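March | By Lucie Zacharias, Storkus Laundry Services

STORKUS REVISES DOOR AND DRUM CARE SCHEDULE FOR SHARED LAUNDRY ROOMS

Storkus Laundry Services has issued a revised care schedule for front-loading washing machines in shared residential laundry rooms. It applies to all buildings under a Storkus service agreement.
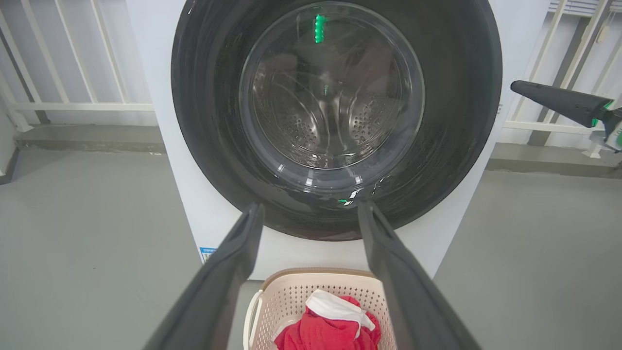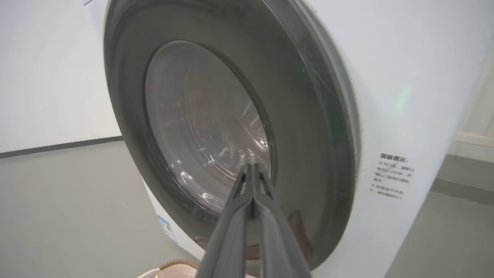
White front-loaders with round glass doors and stainless steel drums.

Page last changed: March, 2:15 p.m.

The schedule separates door care from drum care. Door glass and the outer ring are wiped with a damp cloth at the end of each day. The rubber seal is dried by hand and checked for coins, hairpins and lint. Abrasive pads are no longer permitted on glass or trim.

Drums are run empty on a hot cycle after every 80 loads - the previous interval was 100. Doors are then left open for at least 15 minutes.

"Most of our odor calls trace back to the seal," said Mervin Turcotte, service manager at Storkus. "A shorter interval costs us one extra cycle and saves a visit."

The schedule also covers labels. Notices on the front panel that tell residents how long to wait before opening the door must stay legible, and faded ones are to be replaced at the next visit. Replacement labels can be ordered in 2 sizes through the Storkus parts desk.

Building managers should post the new schedule inside the laundry room and discard earlier versions. Log sheets already in use remain valid until full.

Contact: Marama Tomoana, Storkus press desk | © Storkus Laundry Services | Back to top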